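3.2 Simulated trials before the bench build

All runs in this section were done in simulation, ahead of the arm going together at Pitholm, the shared workshop where both authors rent bench space. The home layout came first. Kitchen, chair, cabinet, all in one file, so the arm could be tried at the sink and at the drawers without loading anything new. Planner is Matei, run on Halvard Grønli's old desktop. Lev Romaniuk wrote the link to our own controller, Aresix, and most of the fixes to it.

Sink task: reach across the basin, bring the fingers down over the tray on the left. Main worry was the elbow, as the reach is long and the tap sits right behind the upper link.
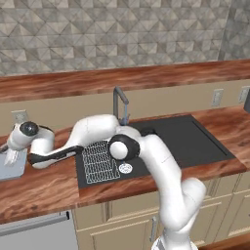

Figure 3. Sink task (first) and drawer task (second), both in simulation.

We ran 40 trials of it. In 13 of them the planner gave up before moving, nearly always with the start pose too close to the counter edge. Raising the start pose helped more than any change to the planner settings, which was a bit galling after a week spent on the settings. Collision margins were left at default for the tap. For the sink rim we widened them, then put them back when teh arm started taking silly routes round.

Drawer task was harder. The hand has to get in above and behind an open drawer, under the top of the cabinet, and the wrist has little room to turn. Cabinet is a plain grey model with no textures, walls kept thin so contact would be checked properly.

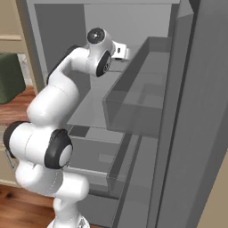

Joint limits on the wrist were copied from the parts we had ordered, so a few poses that look easy on screen are ruled out. Contact between hand and drawer front was logged, not penalised. Three settings were changed by hand between runs (speed cap, wrist limit, margin at the cabinet side) and are listed in the appendix. Seperate runs with the lower drawer shut are planned for March, once the real wrist is on.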